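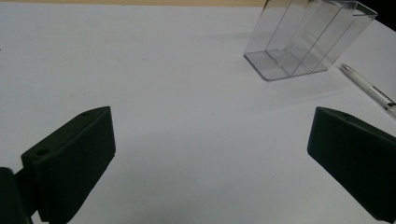
Skorden on licensing, patients and the Lidcombe site
11 October 2019

Skorden, the licensed grower of medicinal cannabis, expects to begin supplying pharmacies from its Lidcombe site next April. The company's head of operations met us at its offices to discuss the timetable.

"The licence was granted in two parts," the head of operations said. "Growing was approved first. Permission to manufacture came later, and we would not take on staff for that side until it was in writing."

The site covers 2000 square metres and will produce two oils at first, both under the name Bilila. Dried flower is not planned. Doctors consulted by the company had asked for products that could be measured by the drop, and Skorden accepted that advice.

Testing will be carried out by Iyamu, an outside laboratory. "Every batch is held until the report is signed," the head of operations said. "If a batch fails, it is destroyed and the regulator is told."

On price, the company was more guarded. It has 656 patients registered for its access scheme and has not yet decided how long the scheme will run. "We know that cost is the first question people ask - and we will publish a full list before any product is sold."

Applications to the scheme must be made through a prescribing doctor.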